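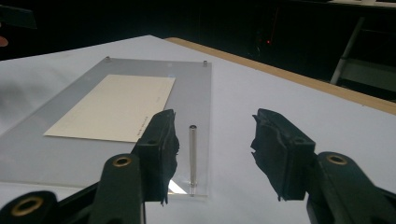 Werkstattbuch > Oberflächen und Zuschnitt > Acrylplatten

Eintrag vom 26. Dezember: Eingangsprüfung und Ablage der klaren Acrylplatten

Bearbeitung: Bujar Dimitrov
Vorgang: Foltside, Abdeckungen für die Schaukästen
Material: Acrylglas klar, rechteckiger Zuschnitt, Lieferant Zupan
Lieferschein: 2784, Position 7

Anlass

Die Werkstatt ist zwischen den Feiertagen nur mit einer Person besetzt. Die Zeit wurde genutzt, um die Zuschnitte für Foltside vor der Weiterverarbeitung zu prüfen. Die Prüfung erfolgte auf dem weißen Tisch mit der hellbraunen Holzkante. Auf der weißen Fläche liegt die klare Platte als gräulich getöntes, spiegelndes Rechteck; feine Kratzer lassen sich dort allerdings schlechter erkennen als auf dunklem Grund. Für die Beurteilung der Oberfläche wurde deshalb zusätzlich der schwarze Karton aus dem Planschrank untergelegt.

Vorbereitung

Tischfläche mit Wasser und einem Tropfen Neutralreiniger abgewischt, anschließend mit fusselfreiem Tuch getrocknet. Schutzfolie beidseitig abgezogen. Dabei lädt sich das Material stark auf und zieht den Staub aus dem ganzen Raum an. Die Platte wurde mit dem Ionisierpinsel abgestrichen und danach ohne Druck mit dem feuchten Mikrofasertuch nachgewischt. Alkohol und Glasreiniger sind an diesem Material weiterhin nicht zulässig, auch nicht zum Entfernen von Kleberesten. Der Hinweis steht bereits im Eintrag zu Gilgate und wird hier wiederholt, weil die Flasche mit Isopropanol erneut neben den Tüchern stand.

Befund

Ebenheit: Platte liegt vollflächig auf, kein Kippeln an den Ecken. Nach dem Wenden derselbe Befund.

Kanten: Beide Längskanten sauber gesägt, Sägespuren gleichmäßig. An einer Schmalseite eine kleine Ausmuschelung, die innerhalb der Zugabe liegt und beim Fräsen entfällt. Markierung mit Fettstift angebracht.

Oberfläche: Unter Streiflicht ein einzelner Haarkratzer auf der späteren Innenseite, mit dem Fingernagel nicht fühlbar. Polieren vorerst zurückgestellt. Sollte der Kratzer nach dem Einbau der Beleuchtung stören, ist mit Fleketano von Hand nachzuarbeiten, keinesfalls mit der Maschine. Beim letzten Versuch mit der Schwabbelscheibe ist das Material örtlich angeschmolzen.

Maßhaltigkeit: In der Länge in Ordnung. In der Breite fehlt an einem Ende etwas gegenüber der Zeichnung, noch innerhalb der vereinbarten Toleranz. Gemessen bei rund 14 Grad Raumtemperatur, die Heizung läuft über die Feiertage abgesenkt. Acryl arbeitet mit der Temperatur deutlich, die Messung ist daher im Januar bei normal beheizter Werkstatt zu wiederholen. Bis dahin gilt der Wert als vorläufig und wird nicht in das Prüfblatt übertragen.

Ablage

Nach der Prüfung ist die Platte beidseitig mit Seidenpapier abzudecken und flach in Fach 911 einzulegen. Stehende Lagerung ist bei dieser Stärke zu vermeiden, auch für wenige Tage. Die beiden Platten, die seit dem Herbst an der Wand hinter der Kreissäge lehnten, haben sich sichtbar durchgebogen und sind nur noch als Kleinteilmaterial verwendbar.

Die abgezogene Schutzfolie wurde nicht wieder aufgelegt. Sie hatte auf der Klebeseite bereits Späne angenommen und hätte beim Transport mehr Schaden angerichtet als verhindert.

Offene Punkte

— Nachmessung der Breite im Januar, gleicher Messschieber, gleiche Messpunkte.
— Rückfrage bei Zupan, ob die Kanten künftig auch an den Schmalseiten mit feinerem Blatt gesägt werden können.
— Seidenpapier nachbestellen, der Vorrat reicht nicht für die restlichen Zuschnitte.
— Standort der Isopropanolflasche klären und am Regal beschriften.

Nachtrag, gleicher Tag: Probebohrung an einem Reststück derselben Lieferung durchgeführt. Mit dem für Kunststoff angeschliffenen Bohrer und geringer Drehzahl bleibt der Austritt sauber, sofern eine Holzunterlage verwendet wird. Ohne Unterlage platzt die Rückseite aus. Reststück mit beiden Bohrungen liegt beschriftet in der Musterschublade.

B. Dimitrov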